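Endine Bay Seagrass and Mooring Records
README for the data release of 9/13/23

What you are getting

Three tables and a folder of notes on seagrass cover and boat moorings in Endine Bay, put together by the Dirudero Marine Office with more patience than money. If you came looking for whales, the whale people have a much nicer website.

The release has 627 survey records. Each one is a single square of seabed, looked at by a single diver, on a single dive. Where two divers looked at the same square and disagreed, both records are in there, and you can have the argument yourself.

Files

cover.csv – one row per square, with percent seagrass cover, depth, bottom type and diver code
moorings.csv – one row per mooring, with type (block, screw or "other") and the year it was put in, if anyone wrote it down
visits.csv – one row per dive, with start time, visibility and sea state
notes/ – typed-up slates, spelling left as found

The key joining cover.csv to visits.csv is visit_id. The key joining moorings.csv to anything is hope, though the column called nearest_square will get you most of the way.

How the records were made

Divers swam out from each mooring along a line and put down a square frame at set distances. They estimated cover by eye to the nearest 10 percent. Anyone who reports our figures to a decimal place has brought the decimal with them.

Depth is from a wrist computer and isn't corrected for tide. The tide in Endine Bay is small. The correction would also have been small, and it is on a list.

Moorings were typed by the diver on site. "Other" covers engine blocks, a bathtub filled with cement, and one object at the Chauke end that Jytte Thygesen has asked us to stop speculating about.

Slates were typed up by Iqra Marwat and checked against the originals by Bheki Van der Merwe. Where they couldn't read a word, the notes say [unclear]. Where they could read it but wished they couldn't, it has been left in.
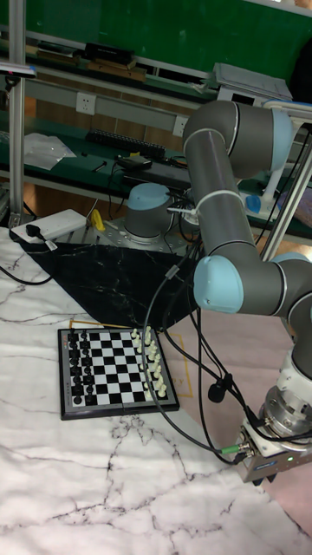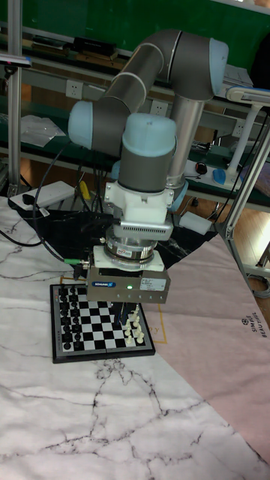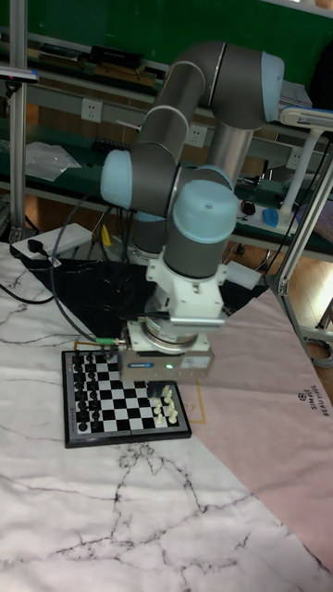
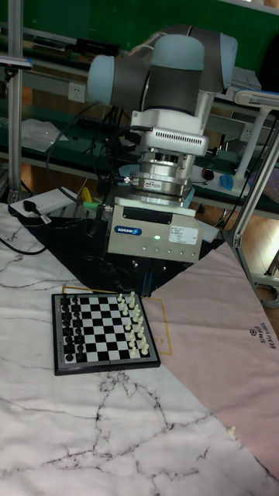 Gert Hendricks wrote in after the draft release to object to our treating screw moorings as harmless. In his view the bare rings in the seagrass come from the chain dragging in circles, and a screw with a heavy chain on it will scour just as well as a concrete block. He would like a chain column, and he would like it before anyone quotes us in a harbor plan.

He has a point. We don't have a chain column. The slates mention chain here and there, and a patient reader could pull it out of notes/, but the divers weren't asked to record it, so a slate that says nothing about chain tells you nothing about chain. Until that changes, please don't use moorings.csv to claim that one type of mooring is kinder than another. Use it to find out where the moorings are, which it does fairly well.

Known problems

Visibility in July was poor. Cover estimates from that month lean low, and a few of them may describe mud seen through other mud. They are flagged with murk = 1.

Diver code D3 was used by two people. We have separated them where the handwriting allowed it and written D3x where it didn't.

Positions near the Prurnel jetty have been shifted by up to 200 meters. This was the price of permission to dive there, and we aren't going to unshift them for you, however politely you ask.

A cover value of 0 means the diver looked and saw no seagrass. A blank means no estimate was made. Several spreadsheet programs will cheerfully turn the second into the first, so check your averages before you announce the death of the bay.

Good uses and bad ones

Rough maps of cover are fine. So is picking sites for a proper survey, or teaching students what field data looks like before somebody tidies it. Carbon accounting is a bad idea – we never measured roots or sediment, and cover seen from above says very little about either. Please don't navigate by it.

Terms

Free to use and share, with credit to the Dirudero Marine Office. If you fix something, send it back. If you find something wrong and can't fix it, send that too.

Corrections go to Nicanor Sosa at the office. He answers mail in the order it arrives, apart from messages marked urgent, which he reads last.

Changes since the draft

Added murk flag
Split D3
Removed three duplicate rows from visits.csv
Put back one of them, which wasn't a duplicate
Chain column: open, see above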